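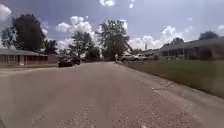
Ring the council before you ring a solicitor, was what Frans Verschueren told me on the other thread, and he said a dropped kerb is their business from start to finish. Fine but I still don't know what I'm asking them for.

Situation: bungalow in Padcombe, bought in April. Want to put a driveway over the front lawn. Full height kerb all along, narrow verge, then our grass. Had one quote so far from Stemport, 1,179 for the kerb part only, drive itself is extra. Neighbour says he just bumped his car up for years and no one minded. Do I need permission for the kerb AND the drive or is it one form? And can my brother in law do the kerb, he lays patios.
Sanne Cuypers

Two seperate things. Kerb = highways, they own the verge even if you mow it. Drive = planning, but often you don't need it if the surface lets water through or drains onto your own garden. Gravel, permeable blocks etc. Plain concrete running out to the road is where people get stuck.

Brother in law: no, not unless he's on the council's approved list and insured for work in the highway. He can do everything on your side of the boundary. Ours did, looks good.

Ask if the application fee comes back if they turn you down. Ours was 298 and it didn't.

And don't bump up the kerb meanwhile. Pipes under there. If the verge gets damaged they can bill you.
Godelieve Dewulf
13 November 2023

had mine done by Zeng, two days, no complaints. waited about 15 weeks for the council to say yes though so get the form in first and then get quotes, not the other way round
Rachid Ait Brahim

What Godelieve said. Also check your deeds, some of the estates have a covenant about keeping fronts open plan and the council won't tell you that, it's not theirs to check. And if there's a lamp post or a street tree near where you want it, say so on the form. Moving a lamp post costs silly money, cheaper to shift the drive over a bit. Got to run, will look for the link to the form tonigth.
Ans Vermeulen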